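Forum > Work and Machines > Threads

Search posts, people, tags... Go

Filed under: Automation, small business, everyday life

Costel Stan
My sister asked me if a machine can already do my job. I sort returned goods in a small warehouse. I gave her a short answer at dinner and it was a bad answer, so I am writing a longer one here. It will be a thread, sorry.

Costel Stan
First, what the job is. Somebody orders a thing, does not like it, and sends it back. It arrives in a mixed bin with other people's things. I pick up each item, decide what it is, decide if it can be sold again, and put it in the right place. In August we get up to 1,000 items in one day. The rest of the year is calmer.

Costel Stan
People think the difficult part is the deciding. For me the deciding is easy after the first month. The picking up is where the machines have their trouble, and I did not believe this until I started to read and ask about it.

Costel Stan
Take a cardboard box. A box is a gift for a machine. It has flat sides, it has corners, it weighs what it looks like it weighs. Our supplier Pallik sells an arm that moves closed boxes from the belt to the pallet, and I have seen it work a full shift at another site. It did not get tired and it did not drop one while I was watching. For boxes my answer to my sister is yes, already.

Costel Stan
Now take the box away and leave what was inside. A slipper, for instance. It is soft, it has a hole in it, and it has a different shape each time you put it down. If you pinch it from the side it folds. If you pinch it by the opening you can lift it very well, but you must first know where the opening is.

Costel Stan
A cloth pouch is worse in my opinion. You press on it and it moves away or it goes flat. And with a cord on it, the cord can go under the next item, so you pick up one thing and a second thing comes too. I do this with my own hands at least once a day and I have done the job for seven years.

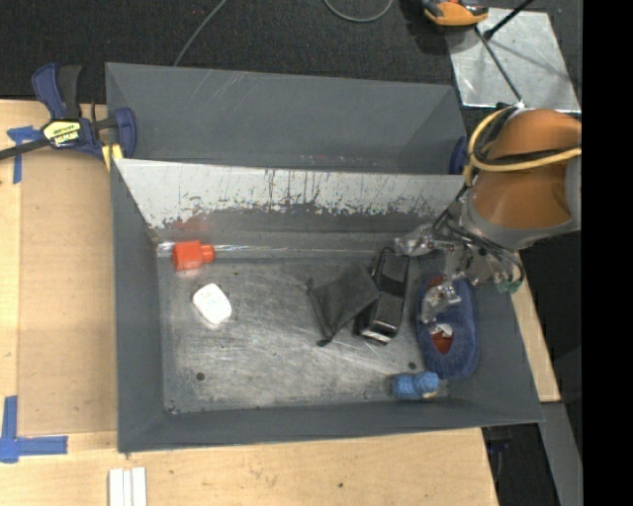
Costel Stan
Then there are shiny things. A glossy surface gives back the light, and a camera can take the reflection for a part of the object. A metal bin makes the same problem a second time, from below. I learned this from a technician at Kuritz who came to install our label scanner. He told me he would paint every bin in the world matt grey if somebody gave him the money.

Costel Stan
Bottles roll. A bottle on its side near a wall is difficult even for a person with thick gloves. The fingers need to go between the bottle and the wall, and there is no space there. What I do is push it a little with one finger, and then take it. I never thought of this as a skill. It seems that for a machine "push first, then take" is two separate problems, and it must also decide that the push is needed.

Costel Stan
Somebody asked below, so I answer: yes, there are arms that use suction. On smooth things they are excellent. On fuzzy things the air goes through the material and the cup holds nothing. We had a trial of a Curkex machine with both a cup and two fingers. It was good with the cup and slow with the fingers.

Costel Stan
I can give one figure from that trial, which I wrote down myself, so it is a warehouse man's figure and no science. We gave it a mixed bin with 23 items. It emptied the bin except for seven. All that stayed were soft, or they were lying against the wall. My colleague finished the bin in almost no time while the machine was still looking at it.

Costel Stan
But I want to be fair. The same machine did not need to be told what a new product was. Two years before, we had a demonstration where each item had to be taught to the system, with photos from all sides, and it took an afternoon for a few shampoos. Now you put in a thing it has never met and it makes an attempt. The attempt is often bad - but it makes one.

Costel Stan
About the home, because my sister asked this too. She wants something to pick up the children's floor in the evening. I think the floor of a child's room is the returns bin without the walls. Socks, a toy, one shoe, something sticky. And in the warehouse a dropped item costs us a small sum, but at home it can be a glass, or it can land on the cat.

Costel Stan
There is also the question of speed. I would accept a slow machine at home. If it works at night and needs three hours for one room, what do I care, I am asleep. In the warehouse slow is a real problem, the lorry leaves at half past four and does not wait.

Costel Stan
A reader recommends the Iwasaki video with the laundry. I watched it two times. The folding is beautiful. I would like to see who put the shirt on the table, and how it was lying when they put it there. My shirts come out of the machine as one wet rope with sleeves.

Costel Stan
So what I should have said at dinner: boxes yes, bottles in the open mostly yes, soft things sometimes, everything mixed together in one bin not yet at my speed. I don't know how long "not yet" is. The people who sell these machines give me one number and the people who repair them give me another, and I trust the second group more.

Costel Stan
One last thing for those who write to me that I should be afraid. My knees are bad and my back is not better. If a machine takes the bottom half of each bin, the part where I must bend, I will bring it coffee. I would like to keep the top half, please, and the deciding.

Costel Stan
I will read replies after my shift. If you work with returns too, tell me which item you hate most. Mine is the single glove.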